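*Speaker notes, Prestbridge evening talk. Keep to 24 minutes, leave the rest for questions.*

## Opening

Thank Meirion Prydderch for the invitation and for sorting out the projector. Say how glad I am to be back in Prestbridge, where I gave a rather nervous version of this talk before the book had a title.

Start with the bakery queue. I spent three winters going back to the same town, which I call Povham in the book to protect the people in it, and I learned more about its politics standing outside that bakery than I did in the council offices. People there had lived through two changes of government and talked about both of them in terms of bread, buses and whose nephew got the job at the waterworks.

## Main part

My question is a simple one, though it took me 12 chapters to get round it: what happens to a protest movement when everybody has gone home? We have shelves of good books on the crowds in the square. There are far fewer on the years after, when the marchers are paying rent and arguing about school places.

- Read the passage about the tenants' meeting (page with the green tab). Slowly! I rushed it last time.
- Explain Gisa, the neighbourhood newsletter. It began as a strike bulletin and was still coming out ten years on, mostly with bus times and death notices, and people trusted it more than the radio.
- Imke Rothe's objection, which is a fair one: am I just being sentimental about small groups? Give her full credit. My answer is that they lost more arguments than they won, and I say so in chapter 10.
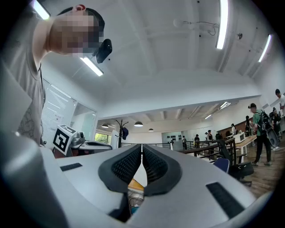 *Photo: Ratih Hartono*

## The harder bit

Move on to the young men who left. Said El Idrissi was generous enough to read these pages in draft, and he told me I'd written about emigration as if it were a kind of silence. He was right, and I rewrote the lot. Those who went abroad kept sending money, opinions and a good deal of bad advice, and at least one local election turned on phone calls from cousins.

If there's time, the Ginting story (the mayor and the locked gate). If not, skip to the end.

## Close

Finish with the letter from the retired tram driver, read without comment. Then questions. Amirul Teoh has the roving microphone, so wait for him to reach people before answering, and repeat the question for those at the back.

Books are on the table by the door. Mention the paperback in May.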